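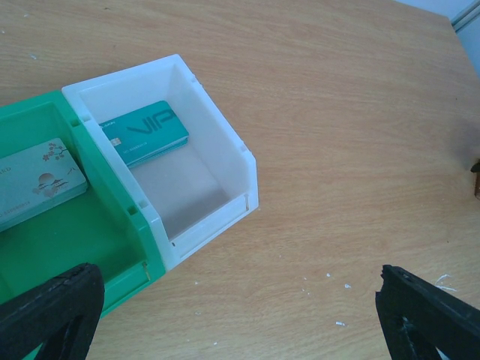 Week 6 -- Looking after the two-arm card cell

The Radwan cell is my favorite on the course, so let's keep it healthy! Both arms share one rail, and every fault you'll meet in May starts with something small. Do these before power-up:

Mounting plates: try each by hand, then check the bolts. A plate that creeps will shift every taught point on that arm.
Cables: swing the wrist slowly through its range and watch the loop. It should never pull tight.
Fingers: look for chips and rough spots at the tips -- log them on the Ziritz sheet. Swap the pair every 2,000 picks.
Bins: butt them together and re-teach if either has moved.

Let the arms warm up for 30 minutes before you trust a calibration. 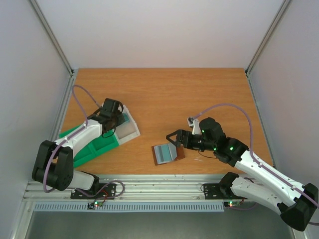
Do both arms need re-teaching if only one plate is tightened?

Only the arm on that plate, plus a quick check of any spot where the two hand over.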